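3.2 Goal Setting and Monthly Review

Participants in the Purkent group wrote a short list of personal goals at the start of January and reviewed it at the end of the month. The Bostov group wrote the same kind of list but received no prompt to review it. Goals were sorted into savings, reading, exercise, and household tasks. Across both groups, 1,615 goals were entered in the Lightfoot journal.
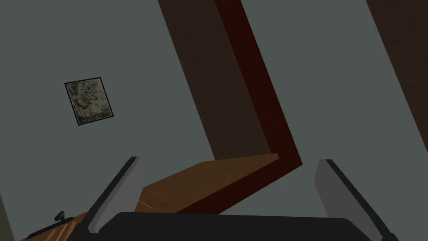 3.3 Scoring

Each goal was scored as met, partly met, or not met, using the participant's own closing entry. Goals that named an amount, such as a number of books or a sum to be saved, were scored against that amount. Goals with no stated amount – "read more," for instance – were read by 2 raters working separately. Where the raters differed, the lower score was kept. 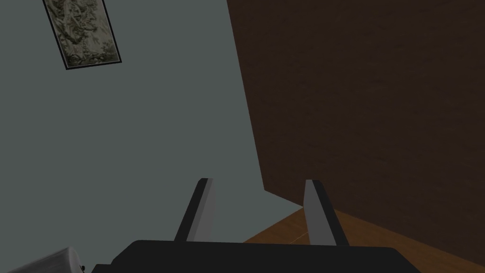

Figure 3. Rendered view with gray-green wall, framed picture, and dark brown panel.

Lists longer than seven goals were kept in the sample but reported separately in the Zukavano appendix. Goals carried over from an earlier month were marked as such and were not counted as new. A participant who reworded a goal partway through the month was scored on the first wording.
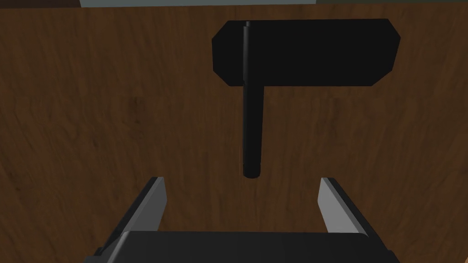 Closing entries submitted more than three days after the end of the month were treated as missing. The same rule applied to both groups. Comments written beside a goal were stored with the entry but did not affect its score, and they are taken up in Section 4 together with the reasons participants gave for dropping a goal.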